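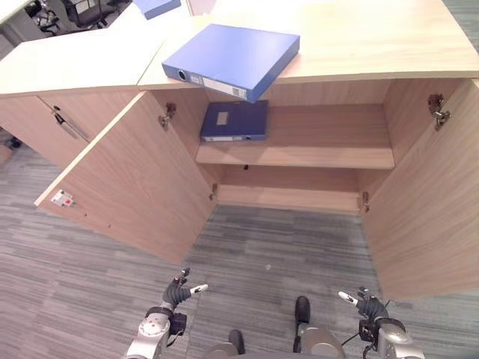 Office staff at Lawal had been asking for a year where the old supplier folders were kept, and the usual answer, one of them said, was "try the other cabinet." The company has now finished a full reorganization of its paper records, carried out with the office storage firm Skasano.

The work covered 398 folders and file boxes in two-door cabinets on 2 floors. Each item was taken out, checked against a list, given a new spine label and put back on an assigned shelf. Papers past their retention date were sent for shredding.

Under the new plan, current folders go on the middle shelf, where they can be reached without bending. The lower compartment is kept for archive boxes that are opened once or twice a year. File boxes may be stored flat if the label can be read with the doors open. Countertops are to be cleared at 5 p.m., and any folder still in use goes back in its cabinet overnight.

Skasano also checked door hinges and locks and replaced 50 worn shelf supports. No new cabinets were bought. The existing units had enough space once duplicate files were removed.

The shelf list is kept in Wukico, the records software Lawal already uses for contracts. Staff can search by supplier name or folder number and see which cabinet to open.

A second stage begins in June at the Clalenitz office, which holds 900 folders, most of them project files. That office will stay open during the work. Staff there are asked to return borrowed folders before the end of May.

Lawal will accept requests for missing or mislabeled files at the front desk until the second stage is complete.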